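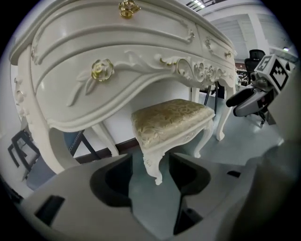 Cleaning painted and carved furniture
Dilruba Pathirana, 6/24/25

Dust first, clean second. Water on a dusty carving makes a grey paste that settles in the recesses and dries there.

Carved aprons and legs: use a dry, soft artist's brush, working from the top down. Hold the vacuum nozzle near the brush, not on the paint.

Flat panels and drawer fronts: wipe with a well-wrung cotton cloth and 2 drops of washing-up liquid in 400 ml of lukewarm water. Dry each section before starting the next. Test the inside of a leg beforehand.

Gold knobs and trim: dry brush only. Metal polish removes gilt paint and leaves a white residue between petals. If a knob turns in the hand, tighten the screw from inside the drawer.

Damask seats: vacuum on low suction through a piece of net. Blot spills inwards from the edge. Do not rub.

Feet: mop around them with a nearly dry mop. Standing water lifts paint at the floor line.

Wax for drawer runners is covered on the July page.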